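April, a bit after nine at night

Went to the Hinside market after all, against my better judgement. The flyer promised "up to 300 makers under one roof". I'd be surprised if there were that many people in the building, and I'm counting the bloke asleep beside the urn. Half the stalls had the same candles with different labels.

Parking was four dollars, coins only, which rather sets the tone for a day out.

The Wiren table was the one everyone had been on about. Sleep balm, in a tin the size of a bottle cap. The sign said 3,189 happy sleepers. I asked how they'd arrived at that and the woman said it was from the website. I asked how the website had arrived at it and she offered me a sniff of the tester. It smelled like my grandmother's linen cupboard, pleasant enough, and I've never once nodded off in a linen cupboard.

I bought one. I know. I was tired and it was raining and she'd already started wrapping it. Have rubbed it on both wrists as instructed and feel exactly as awake as I did at dinner, only greasier. The leaflet says to allow four nights, by which time I assume the receipt is lost.

Picked up a little drawstring pouch as well, from the remnants stall near the door. No claims attached to it whatsoever, so I trust it more.

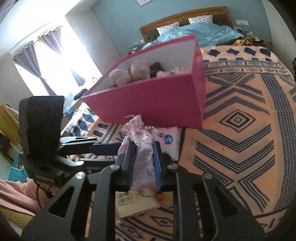 The pouch, pink and white satin with the swirly flowers.

Might keep earrings in it. Might put the balm in it and forget about both.

The bus home went the long way past Grundel because of roadworks that were meant to be finished before Christmas. Read the leaflet twice on the way. It says "traditionally valued" in three places and doesn't say by whom. Soup for dinner, too much pepper. Must ring the dentist tomorrow.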